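Clorkness opens its simulated household service to small robotics teams

3 April 2019

Small robotics teams that would love to practice household chores with a robot arm, but have neither the spare apartment nor the patience to keep putting the same pot back on the same table, have a new option this spring. Clorkness, a young company that until now has done most of its work for a handful of private customers, has opened its simulation service, called Modlow, to anyone who cares to sign up.

The idea will be familiar to people in the field. A customer sends in the details of an arm and its gripper, picks from a library of furnished rooms, and then runs the arm through them in software, either by hand with a controller or with a program of their own. Every run can be saved, played back and handed over as training material. The opening library has 40 rooms, most of them kitchens and living rooms, and another set is promised for May.

"We kept meeting people who had built a perfectly nice arm and then had nowhere to use it," said Feng-yi Hung, who leads the Modlow team and who was kind enough to spend a good part of an afternoon walking us through it. "They'd have one desk and one mug, and the arm got very good at that desk and that mug. Then they'd take it to somebody's house and it was lost."

Signing up takes a few minutes. Getting a gripper into the system takes a good deal longer, and Hung was quite open about that. Customers with one of the 18 grippers already on the list can start the same day, but anyone with a design of their own has to send drawings and wait for them to be built and checked. The wait is currently six working days, and she would like to see it come down.

Among the first outside customers is Drandano, a small workshop where Diễm Dương and Khải Âu are teaching an arm to clear up after meals. They have had early access for a while now, and Dương told us the thing she has come to value most is how easily a room can be rearranged. A table can be turned a little, a chair pushed in close, the light changed, and the same chore tried again before the coffee has gone cold (her coffee, she was careful to add, as there is none in the library yet).

Âu is a bit more reserved. He likes the floors and the furniture, which he finds more convincing than what he had been using, and he is pleased that a run can be watched from a viewpoint close to the gripper, looking past the fingers at whatever lies beyond.

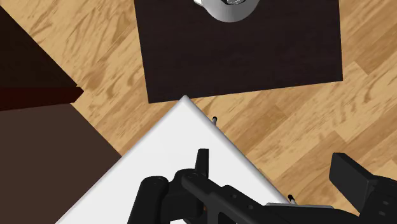

He does wish, though, that there were more to pick up. Rooms are all very well, he said, but an arm spends its day with cups and lids and sponges, and on that score the library feels thin to him. Soft things such as dish towels are missing altogether. Hung says they are being worked on and would not be drawn on a date.

The price will matter to a lot of readers. Modlow costs $70 a month for a single seat, with all the rooms included, and adding a custom gripper is charged separately according to how complicated it is. Schools and colleges can ask for a lower rate. Châu Văn, who looks after new accounts at Clorkness, said he would much prefer that people write to him first and describe what they are hoping to do, and he promises to tell them frankly if a simulated room is the wrong place to start.

A printed getting-started guide, written by Tâm Cù, goes out to every new customer along with the login details. We had a leaf through a copy and found it friendly and clear, with a particularly helpful chapter on setting up the viewpoint before the first run. Sign-up is open now through the Clorkness website.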